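Ticket 178 – Hornia steamer pot, buns coming out shiny and a bit gummy
Status: open, waiting on reply
Product: Hornia electric steamer with basket, bought through Brisamura
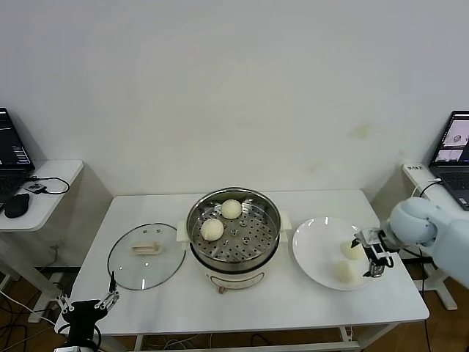
Attachment 1: pot with the lid off, two buns in the basket and two on the plate

Hello again, and thank you for getting back to me so kindly last time! I tried what you suggested – a little less water, and the lid wrapped in a dish towel – and I do think we're getting somewhere, though the tops still worry me. If you look at the pair on the plate you'll see the glossy skin I was going on about. The ones still in the basket look much more like the buns I grew up with, soft and creamy white.

Same dough for everything, the Figueroa flour, 50 grams a bun, and the pot was set to 1000 watts as the booklet says. I let the dough rest longer this time too, well over the hour.

Two things I'd love to know. Should I wait 2 minutes before lifting the lid, or longer? And would paper liners block too many of the little holes in the basket floor? I have a pack of Flarelitz ones in the drawer, never opened.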